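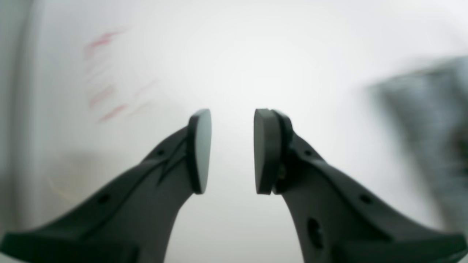
有位读者留言说，她叠T恤的顺序和大家一样，先对折再收袖子，可是针织料的那几件放进抽屉过几天再拿出来，领口歪着，前襟横着一道印子，印在胸前的字也跟着皱了，想知道问题出在叠法上还是出在衣服上。

Preluvholm 家务栏 编辑部
2025年2月

两样都有。针织料和梭织衬衫不同，它会伸，会自己往回缩，也会顺着你手上的力气变形。同一个叠法，用在衬衫上没事，用在软的针织T恤上就会走样。下面按我们平时的做法，从晾衣架上取下来开始，一直写到放进抽屉。家里衣服不多的，挑用得上的看就行。

一、先看干没干透

收衣服之前摸三个地方：领口的罗纹、腋下的缝头、下摆的折边。这几处布是双层甚至三层的，比大身干得慢。大身摸着干了，领口常常还带潮气。带潮气叠起来，印子会留得很深，关在抽屉里还容易有味道。

拿不准的时候把手背贴上去，比手心灵敏。觉得凉，就再晾一阵。冬天屋里有暖气的，可以把衣服搭在椅背上，领口朝外摊开。不要直接盖在取暖器上面，取暖器说明书里一般都写着不许覆盖。

用烘干机的家庭，停机后尽快拿出来。热的时候堆成一团，凉下来以后褶子就定在上面了。一时没空叠，至少一件一件抖开，平着摞在床上，等有空再处理。

二、桌面比叠法要紧

很多人习惯在床上叠。床垫软，手一按就陷下去，衣服底下那一层会跟着往里缩，抹不平。针织料尤其明显。换到桌上，同样的动作效果会好一截。

桌子不用大，但是要能把一件T恤完全摊开，袖子也放得下。小号饭桌斜着用，或者先把一只袖子收进来再铺，都可以。我们用的台子高度是到胯骨，站着叠不用弯腰。矮茶几偶尔用用还行，叠一大筐就会腰酸。

叠之前用干布把桌面擦一遍。浅色桌面上沾了什么容易看见，深色的就要多留意，饭后的油渍、孩子的彩笔印都会蹭到衣服上。桌面太滑，衣服会跟着手跑，可以垫一条大浴巾，或者一块旧床单。垫布本身要平，不然等于又回到床上了。

桌角是圆的最好，方角容易勾住粗针织的线圈。家里桌子有毛刺的，用细砂纸磨一下，再拿蜡擦一擦。

三、一团衣服怎么拎开

刚收下来的衣服多半是一团，袖子套在下摆里，领子翻在里面。这时候别急着抖。先找两个点，肩缝最好找，布厚，手一摸就知道。左手捏住一边肩缝，右手顺着领口摸到另一边，再把衣服提起来。自重会把大身拉直，袖子也会自己垂下来。

找不到肩缝，就找下摆。下摆有一圈折边，摸着有棱。捏住下摆两侧的侧缝，倒着提起来，抖一下，再平放到桌上。倒着提对领口更好，因为领口不受力。

捏布的时候手指要捏在缝头上，或者多捏一点布。只捏起一个小尖，把整件衣服吊着，时间一长那里会鼓出一个小包，平摊以后也下不去。湿的针织衫更怕这个，洗完往外拿要用两只手托着。 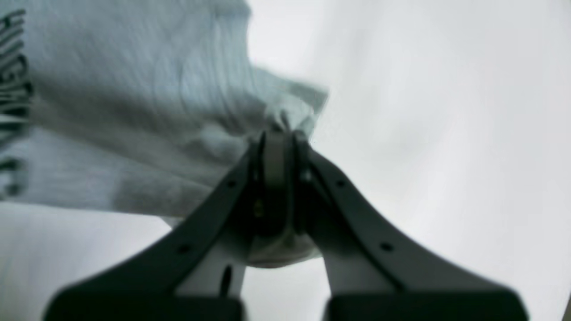 印了大字的T恤，提的时候避开印花。胶浆印花比布硬，布能伸，印花伸不了多少，反复拉扯以后边缘先裂。收的时候从侧缝和肩缝下手，铺到桌上以后，印花那一块用手掌平着压，不要用指甲去刮。

已经有细裂纹的，洗的时候翻到里面，装进洗衣袋。裂纹修不回去，只能让它慢一点变大。熨的时候在上面垫一块棉布，或者从反面熨，熨斗绝不能直接碰到胶浆。

四、铺平的顺序

铺平的时候，很多人先去抹中间，抹来抹去褶子都赶到了边上，边上又要再理。我们的顺序是这样的：

先定上边。把两边肩缝拉到一条水平线上，领口居中。这一步做好，后面省事。

再定一侧。选离自己顺手的那条侧缝，从腋下往下摆方向顺一遍，手是贴着走，不要拽。

然后是另一侧，做法相同。

下摆留到最后。两角对齐，轻轻往下带一点，把大身中间的波纹带开。

剩下的浅褶，用整个手掌从中间往外推。推不掉的深褶先不管，等叠的时候把它藏进里层，或者单独拿去熨。

有一只角堆在底下铺不开的时候，别从上面硬扯。把那一角整个掀起来，伸手进去，把里面卷着的袖子或者折边拨出来，再放下。多半是袖子压在大身下面，抽出来就平了。

穿久的T恤侧缝会扭，这是布料裁的时候就带着的，洗几水以后变得明显。遇到扭缝的衣服，别强求侧缝在两边，按大身的形状摆正，领子居中、下摆齐平就可以。硬把侧缝拉直，松手它又扭回去，前襟反倒多出斜褶。
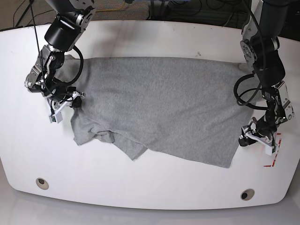 白色圆角桌面上的灰色针织料，上半幅大致铺开，左下一块堆着褶。

五、三种叠法

竖放的长条叠法

抽屉够深的用这个。衣服正面朝下铺好，左边三分之一往中间折，袖子折回来，跟折边平行。右边同样。这时候是一个长条，宽度按自家抽屉来，我们办公室的抽屉隔间窄，长条折成14厘米，刚好能放进去不晃。接着下摆往上折，离领口留一小段空，再对折，最后折成能立住的小块。

留那一小段空是因为布有厚度，下摆折得跟领口完全齐，外面几层会比里面短，再对折的时候领子就被顶出来了。厚的卫衣空多留一点，薄T恤少留。

立不住的原因，一是最后一折太松，二是布太薄太滑。太滑的可以多折一次，或者干脆不要竖放。

平摞的方块叠法

放在隔板上的用这个。两侧往中间折，上下再对折一次，就够了。折的次数少，褶子也少，适合印花面积大的衣服。折线尽量避开印花，避不开的，在折线里面夹一张薄纸或者一条毛巾，让折线变成一个弯，不要折死。

摞的时候折边朝外，取的时候一眼能看清是哪件。一摞别太高，高了抽下面的就会把上面的带乱。隔板深的，比如我们那只61厘米深的旧衣柜，前后放两摞，后面放过季的，前面放常穿的。

卷

出门装箱用。把衣服铺平，两侧收进来，从领口往下摆卷，边卷边用手掌把空气赶出去。下摆事先往外翻一道边，卷到头以后把翻边套回来，就散不开了。卷的好处是箱子角落也能塞，缺点是到了地方要挂起来一段时间，褶子才会松。含棉高的松得慢，前一天晚上挂好，第二天早上再穿。

卷法不适合胶浆印花，也不适合有硬衬的领子。这两样平放在箱子最上层。

六、领口怎么保

领口松掉，多半是晾和穿的时候造成的，叠只占一小部分。晾的时候衣架从下摆伸进去，不要从领口硬塞。穿的时候把领口撑开一点再套头，脱的时候先褪袖子。叠的时候注意两点，领口不落在折线上，上面不压重东西。

领口已经有点波浪的，可以试一试蒸汽。熨斗离开布面一指的距离，对着罗纹喷蒸汽，另一只手把罗纹往中间拢，注意别烫到手，喷完放下熨斗再拢也来得及。凉透之前别动它。罗纹里面的弹力丝如果断了，这个办法没用，衣服在家里穿或者拿来当睡衣。

肩上有衣架印的，把那一块喷湿，平放，用手心拍平，晾干以后印子会浅很多。

七、抽屉里面

先把抽屉清空，擦干净，底上铺一层纸。白纸就行，报纸的墨会蹭到浅色衣服上。香味纸看个人喜好，我们不用，味道留在针织料里散得慢。

竖放的衣服要有东西靠着，不然拿掉几件以后剩下的就倒了。鞋盒剪开做隔板很好用，硬的牛皮纸盒更耐久一些。买现成的也可以，我们手边有一只 Trolteo 的布面分隔盒，型号是997，四边有硬板，洗的时候硬板能抽出来。Gundthorpe 的塑料隔条可以自己调长短，装之前要量好抽屉内侧的净尺寸，量外面的面板会买大。

抽屉别塞满。手能不费力地插进两件衣服之间，这个松紧就合适。太紧，抽一件会带出旁边的；太松，衣服会歪。

颜色怎么排，各家有各家的习惯。按颜色排看着整齐，按用途排找得快。我们是按用途，家里穿的放右边，出门穿的放左边，运动的单独一格。灰色和白色的容易混，叠的时候让印花的一角露在上面，一看就知道是哪一件。

八、几种常见的麻烦

起球。针织料摩擦多的地方都会起，腋下和背包带压着的肩膀最常见。收拾的时候顺手看一眼，用去球器轻轻过一遍，衣服要绷在硬的桌面上，下面不能有褶，不然刀网会咬到布。用剃须刀刮容易刮破，不建议。

静电。冬天叠化纤混纺的衣服会粘手，铺不平。手上抹一点护手霜，等吸收了再叠。也可以在桌面上方喷一点水雾，等落下去再铺衣服。

毛絮。深色衣服上的白絮用粘毛滚筒，朝一个方向滚。下次洗的时候跟毛巾分开，毛絮大半是毛巾上来的。

叠完以后的横印。放久了总会有一点。穿之前挂在浴室里，洗澡的水汽会让它松开。赶时间就喷一点水，用手抹平，穿上以后体温会把它烘干。出门见人的衣服还是熨一下。

勾丝。看到线圈被勾出来，别剪。用一根细针从反面把线头挑到里面去，再横着轻拉两下布面，让线慢慢回到原来的位置。剪掉的话那里会变成一个洞，越洗越大。

尺码分不清。一家几口都穿灰T恤的，可以在洗标上用布用记号笔点点，大人一点，老大两点，依次加。孩子长大了，衣服往下传，再补一点就行，不用把原来的洗掉。

九、要熨的话

针织T恤熨的时候是按，提起来，再按。来回推会把布推长，下摆就不齐了。温度看洗标，看不清洗标的从低档开始，在下摆里面试一小块。

熨完不要马上叠。平放或者挂着，等凉透。热的时候布还软，一叠就是一道新褶，等于白熨。我们一般是熨完一批，回头从第一件开始叠，时间刚好。

熨板窄，大身要分几次熨。先熨反面，再翻到正面，印花垫布。领口罗纹不要压，喷点蒸汽就可以，压扁了会发亮。

十、一次叠多少合适

衣服攒到一大筐再叠，人会烦，后面几件必定马虎。每次收下来就叠掉，是最省事的。做不到的，给筐定一个大小，满了就叠。我们用的是 Đàm 的一只编筐，口径50厘米，装到筐沿就停手，站着叠完不会累。

先叠大件，再叠小件，袜子内衣留到最后坐着弄。厚薄分开摞，厚的放底下。叠好的别在桌上放到第二天，吃饭要用桌子，一挪又乱了。

孩子愿意帮忙的，让他从毛巾学起，四边直，对得齐，有成就。T恤可以让他负责铺平，大人来折。折得不好看也先放进去，过后再说。

有读者问叠衣板要不要买。尺寸统一的人家可以买，叠出来大小一样。尺寸从幼儿到大人都有的，一块板不够用。拿一块硬纸板，剪成想要的宽度，放在衣服背面中间，两边沿着纸板折过来，再抽掉纸板，效果差不多。纸板角剪圆，抽的时候不会勾到里面的布。

换季的那一遍我们放在3月做。厚卫衣洗净晾透，叠成大方块放进高处，叠之前把口袋都掏一遍，纸巾忘在里面，来年打开又是一身絮。领口带抽绳的，把绳子塞进帽子里再折，绳头的金属扣不要贴着印花。真空袋可以用，针织料在里面压得太久会有硬褶，抽到袋子贴住衣服就停，不必抽到发硬。

本站使用 Cookie 以记住您的浏览设置。继续浏览即表示您同意我们的 Cookie 政策。接受 | 管理设置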